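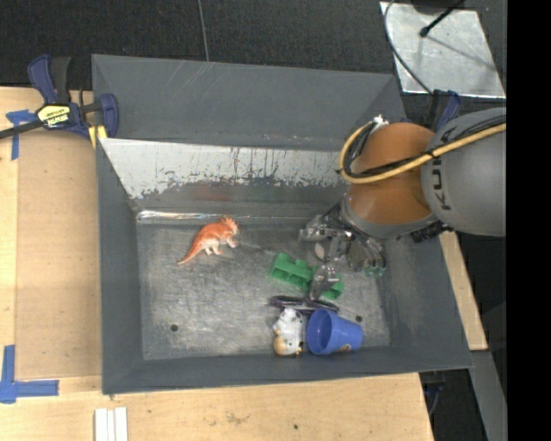
A KUKA arm and multi-fingered gripper over the metal bin, with a toy dinosaur, a cow and a cup among the items.

2 min read

Kostico sells its Gundesow picking software as a first step toward a machine that tidies the house. I spent two days with it at the company's Teltedberg shop and came away with mixed feelings.

The job is simple. Things go in a bin, the arm takes them out one at a time, and a person fills the bin again. We ran 300 picks. Cups and chunky toys were easy for it. Thin items lying flat were the weak spot – the fingers closed on nothing, backed off and tried again from nearly the same angle. Two toys touching each other also slowed it down.

Setup took most of the first morning. The manual is clear, but the calibration step has to be repeated if the bin shifts even a little.

The software license is $2,000 a year, arm and hand not included. The older Dobson package costs less and handles boxes just as well, though it gave up sooner on odd shapes.

For a parts bench with mixed stock, Gundesow is worth a trial. For a playroom floor, no. A child could clear that bin in a few seconds, and would know where the cow goes. An update is due in March.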